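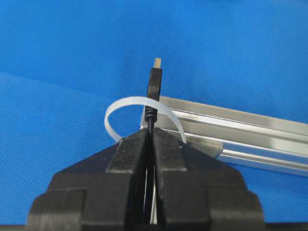 3. Implementation

3.1 Task and setup

The task was to thread a USB cable through a cable tie loop using two arms. One gripper holds the cable near the plug and the other has to take over once the plug is through. My project covered the software only: the planner that decides the order of moves, and the part that checks whether a grasp is good enough to carry on. The low-level arm drivers came from the Dorneo package already used in the lab, and I didn't change them.

Each arm has a small camera at the wrist. The planner takes both views and returns one of 7 states, from "cable not held" to "handover complete". In the first version these states were chosen by fixed rules. Aitana Carretero, who supervised the project, suggested replacing the rules with a small classifier, and this was done in October.

3.2 Grasp check

The grasp check looks for the metal tip and the ribbed strain relief, then fits a line through them. If the line is tilted too far from the finger direction, the grasp is rejected and the arm tries again. I set a limit of 4 attempts before the program stops and asks for help.

Finding the tip was easy against blue. Finding the housing was harder, as the plug and the fingers are both black and the edge between them often disappears. I tried raising the exposure, but then reflections from the aluminium rails were picked up as tips. In the end I masked out the rails using their known position - not a general solution, but it works for a fixed rig.
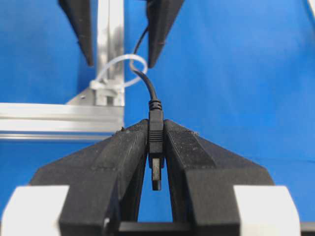 3.3 Handover

The handover needs both arms to hold the cable for a short time. In the first version both arms used position control, and any small error in calibration pulled the cable tight. I changed the receiving arm to a softer setting while both grippers are closed, and the giving arm opens only when the grasp check passes on both cameras.

The timing was handled in Eltoteo, our scheduling script. It had a fault where the two arms could wait for each other for ever if a camera image arrived late. I fixed this by adding a timeout of 2 seconds, after which both arms hold still and the state is read again.

3.4 Tests

I ran 75 trials with the final version. Most of the failures were in the handover stage, and the logs show that the usual cause was a wrong state from the classifier while the strap was partly hiding the cable. The full logs are in the Strachan folder on the shared drive, sorted by failure type.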